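Tarnmont open day: the panel cell

The tour reached the Karovell cell at Tarnmont on Tuesday at 10. It handles perforated metal panels, 857 on a normal shift, with one arm and a black two-part gripper. Our guide spent most of the stop on the gripper. Its position is checked against the smooth edge band, with the holes between the two sides of the grip.
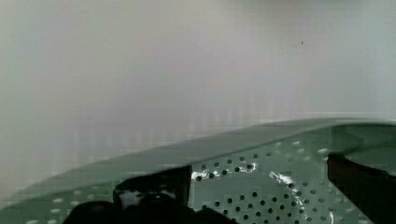

Daily care

The pads are wiped at the start of each shift and changed after 1000 panels. A swap takes one person and a hex key. The wrist camera lens gets a dry cloth only. Glare on the metal can upset the edge check, so the lamp angle is marked on the bracket.

Repairs

Spare fingers come from Dimedar and sit in a drawer by the gate. After a change the arm runs 34 test picks at low speed.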